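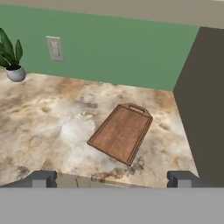 Fig. 1. Tabla de cortar sobre la encimera, cocina simulada.

Seguimos con las normas de la celda Dultia, que el otro día nos quedamos a medias. Yo soy muy pesado con esto, ya me conocéis: antes de lanzar nada en la simulación, escribid el límite de velocidad y la zona prohibida. ¡Escribidlos! En la cabeza no valen.

Para la práctica de cocina pido 20 ejecuciones por grupo con la misma configuración y 2 más cambiando la pose inicial de la tabla. Guardad también las fallidas —sobre todo las fallidas— con su semilla. Y ojo con los estantes: el brazo trabaja debajo de uno, así que la trayectoria lleva comprobación de colisiones con el brazo entero, codo incluido (que siempre se os olvida).

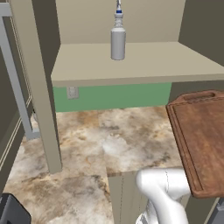 Pejman Talebi me discute lo del estante: según él, 10 cm de margen son demasiados y bastaría con 7 si el modelo está bien calibrado. Lo vemos en diciembre, con vuestros registros delante.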